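4.2 Stage appearances and local name recognition

Respondents in Sestlow and Walberg were asked whether they could name their state representative without a prompt. Of the 849 people who completed the survey, 347 gave a correct name. The share was higher in Sestlow, where the sitting member had taken a small part in a community theater production in June, two months before our interviews began. Walberg's member had made no such appearance during the session.

We do not treat the gap as proof that the play raised recognition. Sestlow has a daily paper and Walberg does not, and Gisler and Kofler found that print coverage alone can produce differences of this size. The Sestlow member was also in a contested primary, with yard signs up in most precincts.

The open-ended answers are more useful here. Several respondents who could not recall a single vote or bill did mention the play, and some described the costume. Party made little difference to this – supporters and opponents brought it up in much the same terms. Few of them linked it to any view of the member's work in office.

Figure 3. Gripper and marker plate.

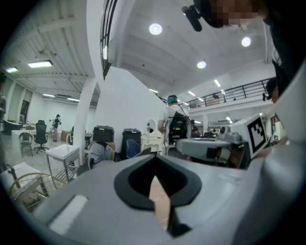
Answers of this kind were coded separately from policy answers by two readers, Bachmann and Alhassan, who worked from the same list of 8 categories. Where they disagreed, the answer was left out of the comparison in Section 4.3.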